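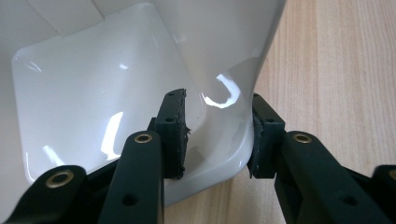 3 min read

Speaker notes: Care of washbasins and wooden surfaces in guest accommodation
Prepared for the Halness housekeeping session, January

Opening (two minutes)

Good morning, and welcome on behalf of Jollside Residences. My name is Mirko Lombardi, and I am responsible for room standards at the Madenau and Tedesco houses. The subject this morning is a small one: a white ceramic basin standing on a light wooden surface, and the daily care that both require.

Please ask the audience to hold questions until the end of the second part. The handout is on the chairs.

Part one: the basin

Glossy ceramic is easy to clean and hard to leave looking clean. A rounded outer wall picks up light from every direction, and a smear that cannot be seen from the doorway is plain to a guest who bends down to wash. Staff are asked to check each basin twice, once standing and once from a low angle, level with the rim.

The approved order of work is as follows. Rinse the bowl with warm water. Apply the mild cleaner to the cloth and wipe the bowl from the rim down, with extra attention to the rounded corners, where soap collects. Rinse again. Wipe the outer wall with a second cloth, finishing at the base. Dry the whole basin before moving on to the mirror.

Scouring powder and green pads are not to be used on any glazed surface. Dulled glaze cannot be restored on site, and a replacement basin takes ten weeks to arrive.

(Pause. Pass the two sample tiles along the front row.)

Part two: the wooden surface 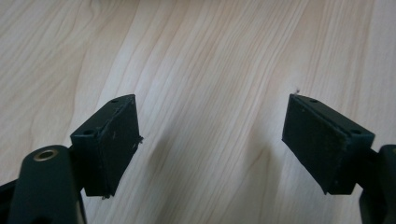

The grain should guide the cloth. Staff are to wipe along its length in long, even passes, using a cloth that has been wrung out well. Circular wiping leaves marks on pale wood that show up in daylight, particularly in the late afternoon.

At Madenau, 17 surfaces were refinished last year. In most of these cases the damage had started at the foot of the basin, where water had been left standing overnight. The line where the ceramic meets the wood must therefore be dried by hand at every visit. A folded dry cloth drawn once along the line is sufficient.

The following items are not to be left directly on the wood: wet towels, open bottles, soap without a dish, and cleaning sprays of any kind. Where a guest has placed personal belongings on the surface, staff should clean up to them and leave them where they are.

Speaker: mention here that Tedesco uses a different oil from the other houses. The two products must not be mixed. Labels have been added to the cupboard doors.

Part three: inspection

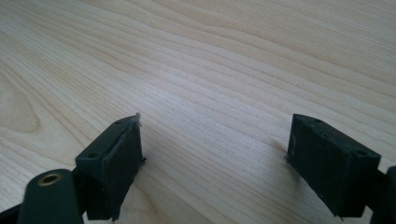

A supervisor's inspection of the wood should be made with the curtains open and the ceiling light off. Raised grain is found more reliably with the fingertips than by eye. Run the hand lightly across the surface and note any area that feels rough, then enter it on the room sheet with the date. Rough areas are not to be sanded by housekeeping staff. They are referred to the maintenance office at Halness, which will visit within 10 working days.

Natural variation in the wood is not a fault. Darker streaks, bands and arched patterns in the grain should not be reported as stains. If there is doubt, compare the area with the reference board in the linen room.

The inspection form has been shortened to a single page. It covers the bowl, the outer wall, the joint with the wood and the surface itself. The former 70-point form is withdrawn, and remaining copies should be returned to the Halness office.

Questions (allow ten minutes)

A likely question concerns limescale. The answer is that diluted citric acid is permitted inside the bowl only, for no longer than five minutes, and must be rinsed off fully. It must not touch the wood.

A second concerns cloths. Blue is for ceramic and yellow is for wood, in all houses.

Sign-in sheets are to be collected at the door.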